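Inside the Beige Years: A Desktop Tower Comes Apart
Posted Saturday, January 31, 2026

Radwood is what we call the shelf where old office computers go to be forgotten. Since September it has taken in 53 of them, most from Lumanlan, an insurance office that upgraded everybody at once and then discovered that closets have a limit. The plan is simple enough. Drives come out, memory gets sorted, the metal goes to Zonley for scrap, and whatever still works is sold to people who enjoy that sort of thing.

Our gallery is about the insides. You don't see them much anymore, now that computers are glued shut like sandwich cookies. These older towers were made to be opened, and somebody even picked out colors.

First stop, the drive cage. Blue plastic means "pull here," more or less. The wires in red, yellow, orange and black mean "you should have worn long sleeves."
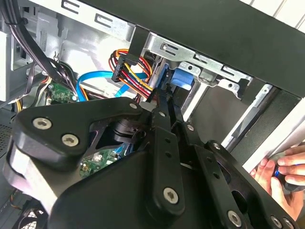
Prostetti wrote in to say that the blue latches are the best part of any office tower and that the people who went back to tiny screws have a lot to answer for. No argument from this shelf. We own a jar of tiny screws. It holds 123 of them, counted on a slow afternoon, and not one fits the case you happen to be working on.

Laying the tower on its side is the one piece of advice we give freely. Upright, everything you let go of ends up under the power supply. On its side, you get the whole floor plan at once – power supply, board, bays – and a decent look at what is holding on to what.

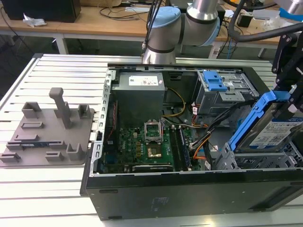

Hard drive on its way out, blue carrier and all. CPU socket open and vacant.

A word about carriers. The drive goes and the carrier goes with it, and then the two have to be parted before the drive is wiped or shredded. We keep the carriers. We have no use for the carriers. If you need one, please write.

Memory is the next thing people ask about. It sits in its slots looking valuable, and years ago it was. These days a shoebox of the older kind might buy lunch, provided you aren't too hungry.

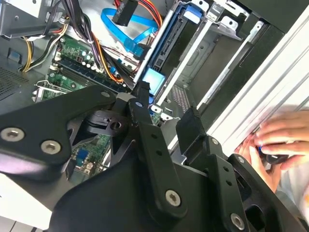
Cables, and Where They Think They Are Going

Every tower has a cable that runs the long way around for no reason we have been able to find. SATA cables are the worst of them. They are stiff, they remember every bend they were ever given, and they come in cheerful colors so you'll forgive them.
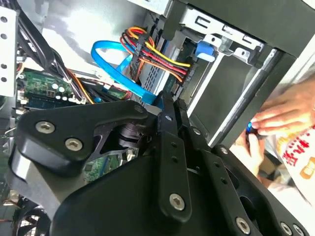
Power leads at least travel in a pack. We unplug those at the drive end first and tuck them out over the side of the case, where they spring back in. Then we tuck them out again. Seven towers is a good day at this pace, eight if the zip ties are kind.

The next load from Lumanlan is monitors. We'd like it noted that we asked for keyboards.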